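Student project report
Market study of small cheese-making equipment in the Wendwood district
Author: Aurora Gouveia
Course: Industrial Marketing, second year
Submitted: 2018-05-08

1. Why I chose this subject

My family has made cheese for three generations, so I grew up among vats and presses. When our teacher asked us to study a market for machines or equipment, I wanted to know who buys the small vats, the ones between 50 and 500 litres, and why the sellers talk so much about the big ones. The large dairies have their own engineers and their own contracts. The small makers have a catalogue, a telephone and sometimes a cousin who can weld.

The study covers Wendwood and the villages on the road to Lallero. I spoke with 20 makers, and I visited two sellers: Sotomayor, which builds vats and presses to order, and Zondow, which imports finished equipment and keeps a stock of spare parts. I asked the same questions to all the makers, but I let them speak freely at the end, and many of the useful answers came there.

2. The demand

Most of the makers work with milk from their own animals. They do not plan to grow very much. What they want is to make the same quantity with less lifting and less washing. Several told me that the back is the first thing that breaks in a dairy, before any pump. For this reason the tipping vat is the product they ask for most often, although it is more expensive than the fixed one.

The second wish is a better control of temperature. Many older vats are heated by a gas ring, and the maker stands beside them with a thermometer. A jacketed vat with an electric controller costs more to buy, but it permits the maker to leave the room and do other work. The makers under forty years old consider this normal. The older ones are more careful, and they ask what happens when the current fails.

Presses are a different case. A good press lasts very long, and the makers buy it second-hand when they can. Sotomayor said to me that it sells presses almost only to people who are starting.

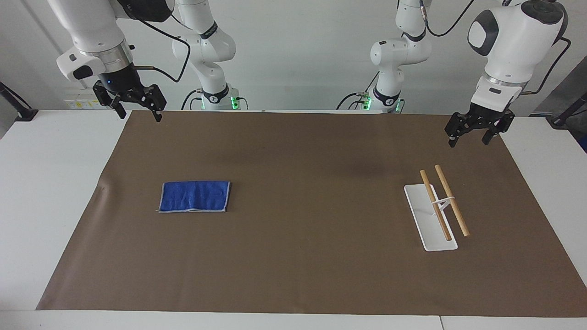

Do small makers choose their supplier by price?

Price comes second for most of them, after the repair service. A maker who has milk in the vat at six in the morning cannot wait two weeks for a valve, so he prefers the seller who answers the telephone and has the part on the shelf.

3. The supply

The two sellers have opposite methods. Sotomayor builds each vat after a visit to the dairy. The delivery takes 3 months, and in July it can take longer, as the workshop closes for the holidays. The customer receives a vat that fits under his low ceiling or passes through his narrow door - this matters in old stone buildings, and I had not thought of it before I began.

Zondow delivers in 2 weeks if the model is in stock. The sizes are fixed and the manuals are translated, not always well. Its prices are lower, but the transport and the installation are paid separately, and some makers complained that they understood this too late. When I put all the costs together, the difference between the two sellers became much smaller than in the catalogues.

There is also the second-hand market, which I could not measure. Equipment passes from one family to another without an invoice.

4. Difficulties of the study

Some makers did not wish to tell me what they had paid. I accepted this and asked only if they found the price fair. My group of makers is also small, and I found many of them through my family, so perhaps they resemble each other too much. A person who repeats this work should begin with the dairies on the far side of Lallero, where I know few people.

5. What I would advise to a seller

A new seller in this district should keep spare parts before he keeps machines. He should write the full price with transport in the offer, and he should bring one tipping vat to the spring fair, filled with water, so that the makers can try it with their own hands. I would also propose a payment in parts over the milk season, as the winter months bring little income.

I thank the makers who received me during their working hours, and my mother, who corrected my list of questions twice.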